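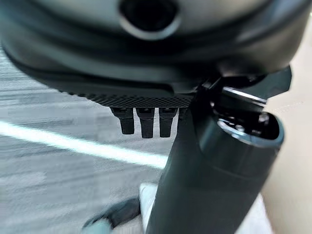 Minutes, Nistov shared workroom, spring meeting
4 March 2018

I took the notes again, so if something you said is missing, blame my handwriting and tell me before the next one. We started late on account of the coffee.

Last time's minutes
Fine, apart from the bit where I wrote that the back shelves were "finished." They weren't, and I was told so by several people at once. Corrected.

The long bench
This took up most of the evening! We all agree it has turned into the place where things get put down and then stay put down. Some of us want it wiped and bare at the end of every day, and some of us (me included) have jobs that take two or three days to dry or set and can't be moved. We went back and forth on that for a while and ended up with this: the window half is for work in progress, with a note saying whose it is and when it's coming off, and the door half gets cleared every night. Anything on the door half in the morning goes in the gray crate under the sink. We try it until June and then talk again.

I'd like it on record that I asked for a third zone for people eating lunch and lost that one badly.

Grips, pads and small parts
The drawers are a mess – I opened four of them during the meeting to prove it, and one wouldn't close again. Spare handles are in with sandpaper, rubber pads are in with the fuses, and there are pegs in everything. We've got a price from Roris for a set of 12 stacking bins with lids, and everybody liked them except for the color, which is a sort of mustard. Ordering them anyway. One bin stays empty on purpose for stuff we can't identify, and that bin gets tipped out on the door half of the bench at each meeting so people can claim what's theirs.

Labels: please print, in capitals, with the thick marker. I know I'm the worst for this.

Money
We have $541 in the jar account after paying for the new light over the sink. The bins come out of that. The Narimberg people downstairs have offered to split a bulk box of 1000 wood screws with us, which sounds like a lot of screws, but we got through the last box quicker than anyone expected. Yes to the split. They'll send a bill when the box comes in.

Floor and sweeping
The dust under the window is back. We had a rota with 6 names on it and it lasted until the person who kept it moved to mornings. New plan is simpler: last one out sweeps, and writes the time on the sheet by the switch. There was some grumbling from people who are always last out (fair enough), so they get first pick of the bench slots in return. I'm looking forward to seeing who suddenly starts staying late.

The Sivakumar shelves
The shelving from the Sivakumar order is still flat in the hallway and the fire door only opens most of the way. It has to be up before the next meeting. I said I'd bring my long level and my good drill, and I need two pairs of hands, ideally tall ones. Brackets are in the bag taped to the longest board – please don't borrow from that bag, I've counted on all of them being there.

Anything else
Somebody would like the radio lower. Somebody else would like it on a different station. No decision.
The kettle needs descaling and I said I'd do it.
If you've got a key and don't use it, hand it in.

Next meeting is in June, same room, and I'll put the day up on the door once I've checked it with downstairs.

Related
Winter meeting minutes
Bench rules (being rewritten)
What goes in which bin
Putting up the hallway shelves: tool list

Nistov shared workroom | Contact us | © 2018 | Back to top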